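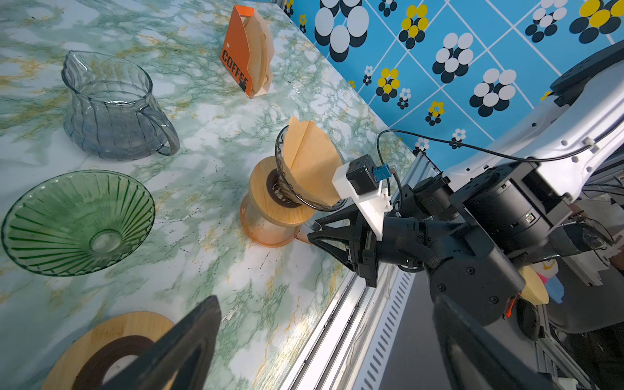

Can a Robot Do My Chores Yet?

I get this question more than any other when I visit schools, and it usually comes from someone who has just been told to clean their bedroom. So let's talk about it!

The short answer is: a few of them, slowly, and you might want to stand nearby with a towel.

The long answer is more fun. Let's start with coffee. (I know, you probably don't drink it. But a grown-up near you does, and they'd love it if a robot made it.)

To make pour-over coffee, you need a cone called a dripper, a paper filter that sits inside it, and something underneath to catch the coffee. You put the filter in, add ground coffee, and pour hot water over the top. Easy, right? You could learn it in one morning.

Now think about it like a robot. The paper filter is thin and floppy. Squeeze it too hard and it crumples. Squeeze it too softly and it slips away. And then there's the glass! Clear glass is tricky for a robot's camera, because the camera mostly sees whatever is behind the glass. Imagine looking for a window pane in a room where the walls are covered in giant flowers. You'd bump your nose.

Your fingers solve all this without asking you. Your skin can feel when something starts to slide, and your hand grips tighter before you've even thought about it. Lots of robots have only two fingers on each hand, and those fingers may not feel much at all. Try it yourself: put on thick winter gloves, use just your thumb and one finger, and pick up a sheet of paper from a table. Then try to put it into a cup without bending it. I tried this six times and I was terrible at it.

So what can robots do well? Jobs that are the same every time. In a factory, a robot arm can put the same screw into the same hole all day long and never get bored. The screw is always in the same place and nobody's cat walks across the table.

Homes are different. Your kitchen changes every day. Somebody leaves the cereal out, somebody moves the mugs, and your little brother puts a toy dinosaur in the sink. A robot that learned to wash dishes in one kitchen may get very confused in the next one.

What about the chores you asked me about?

Vacuuming: yes, mostly. Robot vacuums are pretty good, but they do get stuck under chairs, and they love to eat socks.

Folding laundry: sort of. Some robots can fold a towel or a T-shirt. A big pile of mixed-up clothes is much harder.

Washing dishes: the dishwasher is already a kind of machine helper! Loading it is the hard part, and that's still mostly your job.

Making your bed: not really. Blankets are big and soft and never land the same way twice.

One way robots get better is by practicing. A person can guide a robot through a job again and again, and a computer looks for patterns in all those tries. It needs a lot more tries than you do.

Will you have a chore robot when you grow up? I think you might! Until then, I'm afraid you'll have to pick up your own socks (before the vacuum gets them).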